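Print this item | E-mail this item

Gbeho heads to Grumton looking for her first win with Fuchs

Cecilia Gbeho finished fourth in the hillclimb sidecar standings last year, two points behind third, and she has not hidden what she thought of it. The results sheet shows five podiums and no wins. She had one class win the season before that, on an older outfit with a smaller budget, and a lot of people in the paddock expected more once she signed with Fuchs.

The second half of this season starts at Grumton, and the team comes to it with a revised chassis. The work began in April, after the opening round at Arurthorpe showed the same trouble as last year. The outfit was quick on the lower section, where the road is wide, and lost time in every tight right-hander above the tree line. Gbeho said then that she was steering around the problem and that it was costing her tires.

"I could go fast or I could go where I wanted," she said this week. "I want both. The new frame turns when I ask it to."

Tanveer Mughal, who rides as her passenger, has had to change the way he works. The platform sits lower and the rear grab rail has moved forward, so he gets his weight out earlier on the left-hand bends and has less distance to cover coming back. He spent most of the break practicing the movement on a parked outfit in the team's workshop, then on a closed airfield at low speed.

"You learn it until you stop thinking about it," Mughal said. "The first day I was reaching for a rail that wasn't there anymore. By the end of the week my hands knew."

The engine is unchanged apart from a new airbox. Fuchs looked at a different exhaust but left it on the bench, as the gain came too high in the rev range to be of use on a hill. Gearing will be decided after the first practice climb. The top half at Grumton is steeper than anything at Arurthorpe, and last year the team went one tooth too tall and had to live with it.

The Grumton hill has been used for racing since 1934, with a few gaps. The paved course is 1422 meters long this year, slightly shorter than before, after the start line was moved up past the farm entrance. The finish has not changed. The surface was patched over the winter between the second and third marshal posts, and riders who walked it last month said the new section is smooth but has a lip at its upper end. Sidecars will feel that more than solo bikes will. 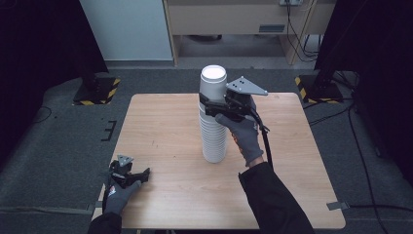

Practice is limited to two climbs per entry, with two timed climbs to follow. The better of the timed climbs counts toward the result, so a mistake on the first can be put right. In the wet the organizers may drop to a single timed climb. That happened two years ago and it shuffled the order badly, with both of the early leaders outside the top six.

The strongest opposition should come from the Birnulia team, who won at Arurthorpe and lead the standings. Their outfit is heavier but has more power, and it has been reliable. Gbeho beat them by a small margin on the lower split at the opening round — it was the upper section that settled it. If the new frame does what the team says, that is where the difference will show.

She is careful about predictions. The championship is still open on points, but she would need to win here and have Birnulia finish off the podium to take the lead. Fuchs would settle for a clean weekend and a car trailer that goes home with a trophy in it. Gbeho wants the win.

"I've been up on the second step enough," she said. "I know what it looks like from there."

Spectator parking is in the lower field, with space for up to 400 vehicles. The upper lane is closed to the public once the course goes live, so anyone who wants to watch from the top bends should walk up before practice starts. Dogs are allowed on leads in the lower field only. The full entry list and running order will be sent out with the next newsletter.

Posted Aug 10, 2026

Get the newsletter by e-mail. Enter your address to subscribe. You can unsubscribe at any time.

This site uses cookies to remember your settings. Accept | Decline

Contact | Copyright 2026, all rights reserved | Back to top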